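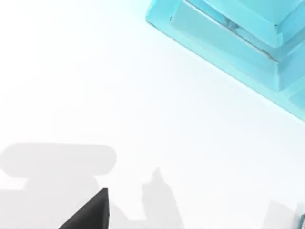

How long should I leave white vinegar in a kettle to get the scale off?

An hour is plenty for a light coating. If the bottom of your kettle looks like the surface of the moon, leave it overnight and do it again the next day.

I live in a hard water town, and I descale so often that my kitchen smells like a pickle jar a few times a year. My sister asked me to write down how I do it (she'd been going at hers with a butter knife, please don't) so I figured I'd put the whole thing up on the page and then she can stop texting me.

What you need

White vinegar, the cheapest jug at the store. Or citric acid powder, if you can't stand the smell. Water. An old dish towel. A soft bottle brush is nice to have but I went years without one.

I started out on vinegar and these days I mostly use citric acid. It comes in a bag in the canning aisle and it lasts forever as long as you keep it dry. I did not keep mine dry the first time and ended up with one big rock that I had to hit with a rolling pin.

The vinegar way

Unplug the kettle and pour out whatever's in it. Fill it halfway with vinegar and top it up with water until you're past the scale line, but stay under the max mark or it'll spit when it boils.

Plug it in and bring it to a boil. Open a window first! Hot vinegar gets in your eyes and your curtains, and whoever is home will come in and ask what you're cooking. Turn the kettle off as soon as it boils. Mine shuts off by itself, but if yours sits on the stove, stay next to it.

Now let it sit for an hour. You'll hear it fizzing a bit, and little white flakes will come floating up. Those are just bits of scale letting go.

Pour it down the sink with the cold tap running. Rinse the kettle 2 or 3 times, then fill it with plain water, boil that, and throw it out too. Sniff it. If you still get vinegar, boil another round. I once skipped this part and served my mother-in-law a cup of tea that she drank all the way down without a word, which was very kind of her.

The citric acid way

Same idea, better smell. Fill the kettle with water to just over the scale, boil it, and unplug it. Then add the powder a little at a time. I use two tablespoons for a full-size kettle. Go slowly - it foams up fast in hot water, and if you dump it all in at once you'll be wiping down the counter. Give it half an hour, pour it out, rinse well, boil once with fresh water and you're done.

My neighbor Kalliopi Theodorakopoulos swears by lemon halves. She cuts up two lemons, boils them in the kettle and leaves them there till morning. I tried it and it does work on thin scale, and it smells wonderful, but you'll be fishing seeds out of the spout for a week.

The spout and the filter

This is where the stubborn stuff hides. If your kettle has a little mesh filter, pop it out (check the manual, some slide up and some unclip toward you) and drop it in a mug of warm vinegar while the kettle does its thing. Rub it gently with your thumb under the tap afterward. The mesh tears easily. Ask me how I know.

For the outside of the spout, soak a corner of the dish towel in vinegar, wrap it around the crusty part and leave it for twenty minutes or so. It should wipe right off. If it doesn't, wet the towel again and go have lunch.

Things I don't do anymore

Steel wool. It scratches the inside, and scale seems to love a scratch.

Bleach. It does nothing for scale, and you must never, ever let it meet vinegar. The fumes are dangerous.

Dunking the kettle in the sink. If it plugs in, keep the base and the cord dry.

Enamel kettles are a bit of a special case. Vinegar can dull the shine if you leave it in overnight, so I keep mine to a short soak and use it weaker, one part vinegar to three parts water. Same for anything with a chip in the coating, and if the chip has gone rusty I'd just get a new kettle.

How often?

I do mine every month or so. If you have soft water you could probably go from January to summer and never notice. A good habit is to empty the kettle at night instead of letting the water sit in it, and only boil what you need.

If you've got a coffee maker with the same problem, run the weak vinegar mix through it like you're brewing a pot, stop it halfway for half an hour, let it finish, then run plain water through twice. Take the paper filter out first, and the charcoal one too if it has one.

Updated August 12, 2019 - fixed the citric acid amount, I had written cups. Sorry to anyone who tried that.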